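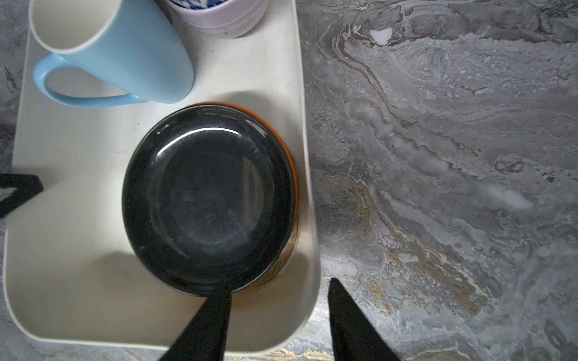

Hi, and welcome to Clustance! I started this little language school in my spare bedroom one May, with 30 borrowed readers and a whiteboard that never wiped clean (I still have it). These days we're above the bakery in Gimevport, with proper chairs and a much better whiteboard!

We teach evening Spanish and Portuguese to grown-ups, mostly folks who took a class years ago and froze up the first time they had to order lunch. Groups are small, up to 12 people, and we talk a lot. Grammar comes along as we go. New groups start every fall, so come sit in on one, your first night is free.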